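纸质文件的整理、装盒与存放：一份个人工作记录

发表于2019年4月18日 分类：文书与档案

本人在Bireck从事行政文书工作多年，今年1月起承办本单位旧有纸质文件的整理事宜，现工作已告一段落。应数位同行来信询问，兹将整理过程中的做法、所遇问题及个人意见汇录于本站，供规模相近的单位及有意整理家庭文件的读者参考。

文中所述均系本人经验，不代表所在单位的正式意见。涉及会计凭证、人事材料等有法定保管期限的文件，读者应以所在地现行规定为准。

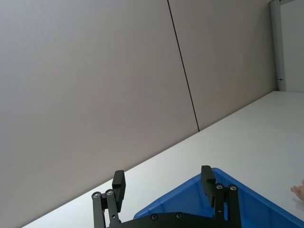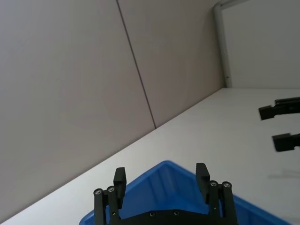 一、缘起

本单位的纸质文件原存于De Haan楼底层的两间储藏室，后因租约到期，分批迁至Jetavdale办公区。迁移时间紧迫，各部门自行装箱，箱外多数只写部门名称，少数写有年份，另有若干箱仅写“杂”字。迁入以后，各部门忙于恢复业务，箱子长期未予开启，查找旧合同时只能逐箱翻检。

去年年底，业务部门因一份旧租赁协议的附件前后查找了两个工作日，最终在标注为“宣传”的箱中找到。此事以后，单位决定统一整理，由本人承办，业务部门各指派一人协助核对内容。

开工之前，本人曾拟过一份相当详尽的方案，分类层级多达五级，附有编号规则和各类表格。实际开箱后的第三天，该方案即告废止。旧文件的面貌与设想相去甚远：同一份合同的正本、草稿、往来函件分散于数箱之中，会议记录与采购单据混装，部分文件夹脊背所写名称与内容毫无关系。因此，本文所记的做法大多形成于工作过程之中，前后并不完全一致，有些地方至今仍嫌粗糙。

二、开箱与初步登记

初步登记阶段只记录每一个文件夹的现状，不作任何归并和调整。登记项目计有五项：临时号、原箱号、脊背所写名称、实际内容概述、起止年份。全部登记完毕，共得文件夹431个。

关于这一阶段，有以下几点可供参考。

临时号应使用软芯铅笔书写于文件夹内侧右下角，不宜使用不干胶标签。本人起初为求醒目，采用了彩色圆形标签，后期更换正式编号时，约有一排文件夹的封面被胶层带起表皮，不得不换用新夹。

实际内容概述应尽量简短。本人最初几页登记表写得过于详细，每条多达三四行，后来翻阅时反而难以迅速辨认。中段以后统一为一行以内，只写“对方单位、事由、文件种类”，例如“Kavevero，仓储服务，合同及附件”。

原箱号看似无用，实则应当保留。旧文件装箱时虽然混乱，但同一箱内的文件往往出自同一只抽屉或同一位经手人，这种联系在辨认无标题、无日期的散页时极为有用。有一叠手写的设备清单，既无抬头也无落款，后来正是凭原箱号推知其属于哪一年度的盘点。

登记过程中遇到散页，应先置于透明文件袋，写明取自何箱何处，留待最后集中辨认。切勿当场逐页考证。本人曾为一张收据的归属耗去整整一个下午，所得结论在两周后又被另一份文件推翻。

三、鉴别与分类

初步登记完成以后，进入鉴别阶段。本单位将文件分为长期保存、定期保存和可以销毁三类。其中长期保存包括设立及变更文件、不动产及租赁文件、重要合同、历年决算；定期保存包括一般合同、采购及报销单据、日常往来函件；可以销毁者主要为重复副本、无内容的空白表格、已过保管期限且无查考价值的材料。

鉴别的难处集中在第二类与第三类之间。对于已过期限的往来函件，财务部门倾向于全部销毁，业务部门则认为其中或有交易背景可供查考。经协商，采取折中办法：凡函件涉及合同条款之解释或变更者，抽出并附于相应合同之后；其余函件列入销毁清单，由部门负责人逐项签字。

最终列入销毁清单的文件夹为129个。销毁由专业机构现场粉碎，本单位派两人监销，并取得书面证明。销毁清单与证明一并列入长期保存。此处提请读者注意，销毁清单的价值往往高于一般人的估计。数年以后若有人询问某份文件的下落，能够出具清单，说明其于何时经何人批准销毁，远胜于答以“可能找不到了”。

分类层级方面，本人最后只保留两级：第一级为文件种类，第二级为年度。曾有同事建议增加第三级，按对方单位分列，经试行一周后取消。对方单位更名、合并者甚多，例如Kavevero在旧文件中即有三种写法，按名称分列势必造成同一单位的文件散于多处。现改为在目录中增设“对方单位”一栏，统一填写现用名称，旧名附于括号之内，查找时以目录为准，架上仍依种类与年度排列。

四、去除金属件与简单修整

旧文件中订书钉、回形针、大头针数量可观，其中相当部分已经生锈，在纸面上留下棕色痕迹。长期保存类文件一律拆除金属件，定期保存类则仅处理锈蚀明显者。

拆除订书钉时，不宜使用常见的钳口式起钉器。此类工具以楔形口强行撬起，极易撕裂纸角，对薄型复写纸尤甚。本人的做法是将文件翻至背面，以薄而钝的金属片（市售调色刀亦可）逐一挑直钉脚，再从正面取出。速度较慢，但熟练以后尚可接受。

回形针若已锈附于纸面，切忌直接抽拉。应于针与纸之间垫入一小片聚酯薄膜，一手压住纸面，一手将针缓缓抬起。锈迹本身不作处理，既不擦拭，也不涂抹任何药剂。曾有网文推荐以柠檬汁去锈，本人坚决反对。

拆除以后的成组文件，以对折的无酸纸夹护，不再重新装订。如确有必要固定，可采用不锈钢订书钉或棉线。橡皮筋绝对不可使用，旧文件中凡以橡皮筋捆扎者，橡皮筋几乎均已老化，或脆断，或黏附于纸面，处理起来较锈钉更为费时。

热敏纸另需说明。旧传真件与部分收据以热敏纸打印，字迹逐年消退，本次整理中所见最早一批已难以辨认。凡有查考价值的热敏纸文件，应尽快复印于普通纸上，复印件注明“据热敏纸原件复印”及复印日期，与原件分袋存放。本单位复印时使用的是普通80克复印纸，就定期保存的期限而言已属够用；长期保存者则改用标明符合耐久标准的纸张。

纸张折角、卷边，以手轻轻展平即可，不必熨烫。至于撕裂，除非影响阅读，一概不动。透明胶带是旧文件中另一大害，年久以后胶层变黄渗入纸内，带基自行脱落，所留痕迹无法消除。本人在此恳请读者，无论撕裂如何碍眼，均勿使用透明胶带修补有保存价值的文件。

五、装具的选择

装具先后试用过三种。

第一种为办公用品商店所售瓦楞纸档案盒。价格低廉，折叠简便，惟纸板酸性不明，盖口松弛，叠放两层以上即见下层变形。现仅用于定期保存类中期限较短者。

第二种为硬质塑料文件盒。密闭较好，外观整齐，搬运方便。缺点在于盒内空气不流通，若装入时纸张含水偏高，则潮气难以散出。另有个别批次拆封时气味刺鼻，置于通风处一周后仍未散尽，已作退货处理。

第三种为无酸纸板盒，以金属包角加固。单价较第一种高出数倍，但尺寸规整，盒盖贴合，长期保存类全部采用此种。

选购时尚有一项容易忽略，即盒的内宽。本单位旧文件夹宽度不一，有一批早年定制的文件夹较标准尺寸略宽，放入标准盒后盒盖无法合拢。本人未经试装即行下单，结果有一部分盒子只得转作他用。建议读者先购入一两只样品，以最宽、最厚的文件夹试装，确认无误以后再行批量采购。

每盒装入数量以八成满为宜。过满则取放时磨损边缘，过松则文件下滑弯曲。盒内如有空余，可用折叠的无酸纸板填充，使文件保持直立。

盒脊标签写明盒号、种类、年度三项，以黑色颜料墨水书写。圆珠笔与一般记号笔均有褪色之虞，De Haan时期的若干旧箱，朝窗一面的字迹已完全不可见，背光一面则仍清晰如初。

六、存放环境

Jetavdale办公区未设专用库房，现以走廊内侧的一间小室存放，无窗，有门锁。条件虽不理想，较之底层储藏室已有明显改善。存放时遵循如下几项原则：

搁架底层距地面留有一掌以上的高度，以防积水及清洁用水溅湿。

搁架背面与墙面留有空隙，不得紧贴外墙。

室内置温湿度计一只，每周记录一次，记录表挂于门后。

不在室内存放食品、清洁剂、油漆及旧电池。

室内照明随开随关，长期保存类置于距灯较远的一侧。

关于温湿度，常见资料所列数值颇为严格，一般办公场所难以达到。本人以为，数值固然重要，波动之大小更值得留意。白天开启空调、夜间关闭，温湿度每日往复升降，对纸张的影响不可小视。本单位的做法是关闭该室的空调出风口，仅在雨季使用小型除湿机，将湿度控制在一个较为平稳的范围之内。

除湿机的水箱须有人定期倾倒，此项已列入值班事项。最初一个月未作安排，水箱满后机器自动停止，数日以后方被发现。

七、目录的编制

目录是全部工作中耗时最长的部分，也是日后使用最频繁的部分。

本单位采用电子表格编制，未购置专用软件。曾试用两种档案管理软件，功能均属完备，但录入界面繁复，每录一条须点选十余项，且导出格式受限。考虑到本单位文件数量有限，使用者亦不多，普通表格已能满足需要。表格栏目为：正式编号、盒号、文件种类、年度、题名、对方单位、保管期限、备注。

题名的拟写需要统一。本人规定的格式为“对方单位＋事由＋文件种类”，与初步登记时相同。协助人员起初各有习惯，有人写“关于某某的合同”，有人写“某某合同书”，有人照录原题，排序以后同类文件分散各处。后来制作了一页拟写示例，贴于工作台旁，情况有所好转，但仍须在录入后由一人通读校改。

年度以文件签署之日为准，无签署日期者以最晚一份附件的日期为准，均无日期者填“不详”，不得凭推测填写。推测所得可记入备注，并注明依据。

目录定稿后打印两份，一份置于存放室内，一份由行政部门保管。打印件连同编制说明近400页，装为两册。有同事认为既有电子文件，打印殊无必要。本人则坚持保留打印件。电子表格存于共享目录之中，任何人均可能误删误改，而在存放室内查找文件时，翻阅纸本亦往往更为便捷。

八、借阅

整理之后如无借阅制度，不出一年势必恢复原状。本单位现行办法较为简单：借阅人填写代卷卡一张，写明编号、姓名、借出日期，插入原文件所在位置；归还时由行政人员核对后抽出代卷卡，并在卡上签注归还日期。

代卷卡以较厚的黄色卡纸裁成，高度略超出文件夹，开盒即可看见。每季度末检查一次，凡借出超过一个月者，发函催还。

长期保存类原则上不外借，仅供在存放室旁的桌上查阅，需要使用者可由行政部门提供复印件或扫描件。此条推行之初有若干不便之声，现已逐渐习惯。

九、对家庭文件的几点补充

来信读者中有数位询问家庭文件应如何处理。家庭文件数量较少，种类却相当庞杂，本人在自家试行的办法如下，仅供参考。

证件、产权文件、学历证书等，每件单独装入聚酯材质的透明袋，再集中置于一只盒内，放在家中不易受潮且便于取出之处。聚氯乙烯材质的袋子应当避免，此类袋子手感较软，气味明显，年久以后会与字迹粘连。证件封塑亦不可取，封塑以后即无法还原，部分机构对封塑证件不予受理。

家电、家具的说明书与保修凭证，按房间分装，一间一袋。器物处理掉以后，相应说明书随之清出。

书信与老照片，应与日常单据分开存放。背面有字迹者尤须谨慎，切勿直接粘贴于相册。自粘式相册危害甚大，本人家中一本旧相册，照片已无法完整取下，只得连同页面一并保存。照片背面如需注记，用软芯铅笔轻写于边缘，写明时间、地点及姓名即可。

水电、通信账单，本人保留两年，逾期粉碎。

十、尚未解决的问题

其一，大幅图纸。De Haan时期留有一批建筑及管线图纸，现仍卷存于纸筒之内。理想做法应为平放于图纸柜，然柜体尺寸过大，现有房间无法容纳，目前仅以无酸纸重新包裹，纸筒横置于搁架顶层。

其二，光盘与软盘。部分合同附件存于此类介质，读取设备已不易获得。已能读取者业已转存，其余暂按原样保管，并在目录备注栏注明“未能读取”。

其三，散页。经反复核对，仍有一小袋散页无法确定归属，现编为单独一号，题名为“归属待考”。如日后有所发现，再行并入。

其四，新近产生的文件。本次整理仅及旧有部分，现行文件仍由各部门自行保管，何时移交、由何人移交，尚未形成明文规定。相关办法的草案已送各部门征求意见，修改稿预计于下一次部门会议上讨论。

关于图纸的存放，如有读者曾以较小的空间妥善处理，敬请于文后留言赐教。留言经审核后显示，来信一般于两周之内答复。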